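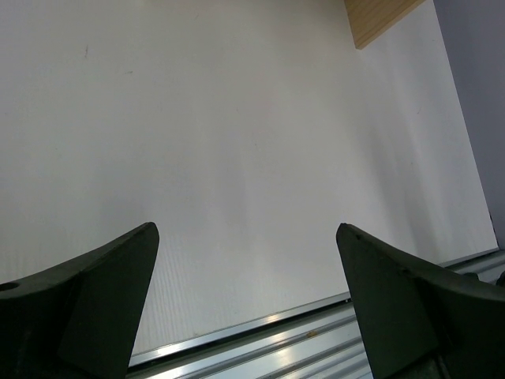 Fig. 6. Large white panel, seen through the gap.

6. Clock and sync set-up

Read this before the first session. Applies to the Sqalli sequencer, firmware 131 and up. Older firmware – update first, see section 2.

What you need

Sqalli and its power supply
Two short patch cables, mono
One MIDI cable, 5-pin
Your drum machine, synth or laptop

6.1 Sqalli as master

1. Everything off. Turn the volume down on your mixer or interface.
2. Patch CLOCK OUT to the clock input on your synth.
3. Patch RESET OUT to reset, if it has one. If not, skip.
4. Power up Sqalli. Wait for the tempo to show.
5. Power up the rest.
6. Hold SHIFT, press TEMPO. Screen says INT. If it says EXT, turn the encoder one click left.
7. Set a tempo. 94 is a good slow one for checking, you can hear each step land.
8. Press PLAY. Synth should start on step 1.

Note: Synth runs double speed? Your divider is wrong. Hold SHIFT, press DIV, try 2, then 4. Saved per pattern, not globaly.

6.2 Sqalli as slave

1. Stop the sequencer. Settings don't stick while it runs.
2. MIDI cable from the OUT of your master to the IN on Sqalli. Not THRU.
3. Hold SHIFT, press TEMPO, turn right to EXT.
4. Turn on clock send at the master. Most laptops have it off by default.
5. Press PLAY on the master only. Sqalli follows.

Caution: Don't run MIDI clock and analog clock in at the same time. The unit takes both and the tempo jumps all over. No damage, but it's loud if you have delays in the chain.

6.3 Using it with the Junen expander

Junen goes on the rear ribbon connector. Power off first, always. Red stripe down. Wrong way round can kill the expander and that's not covered by warranty.

1. Connect ribbon, power on.
2. Menu, EXPAND, SCAN.
3. Four extra clock outs show up as J1 to J4.
4. Set a division for each. They start at 1.

Swing is shared accross all four. Per-output swing isn't available in this version.

6.4 If it doesn't work

Nothing moves – cable in CLOCK IN instead of OUT. Easy to do.
Starts one step late – turn on PRE-RESET in the menu.
Drifts against the laptop – set an offset in EXT mode, range is 0 to 366 ms. Start at 0, go up in small moves.
Screen shows E94 – no clock coming in. Check step 4 in 6.2.
Screen shows anything else – note the code, see section 11.

Factory reset is code 3536, from the boot menu. Wipes all patterns. Back up to the card first.

Section 6 last revised June 2, 2018. Next: 7. Saving and chaining patterns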